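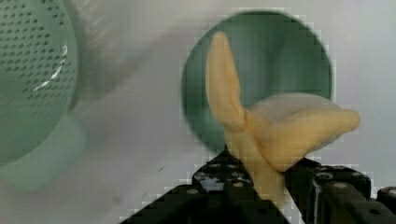 Gripper holding the soft yellow piece, green colander to the left

Taking children to the Floderley robot open day, any tips?

Lucyna Domański
Mar 14, 2024
Hello all, I'm hoping to take my two and a couple of their friends to the open day at Floderley. I've pinched the picture from their page (hope that's all right!) and my youngest is already convinced the yellow thing is a banana. Has anyone been before? Is it worth the trip from Bultthorpe, and do they let the children have a go?

Cheng
We went last March and had a lovely time, so do go! The demonstration lasts 20 minutes and they run it again through the afternoon, which is handy if somebody needs the loo halfway (ours did, twice). Ours was all pretend kitchen work, picking up soft things and putting them in bowls, and it is slower than you'd expect but the children were glued to it. They could steer the arm themselves afterwards, with a helper alongside, though you had to be over 5. Ask at the desk as soon as you arrive and they'll put your names down. The 126 bus stops almost outside and I'd take it, as the car park fills up early.

Gavano
bring sandwiches, the cafe queue was dreadful. No idea about the banana, looks more like a peeled one to me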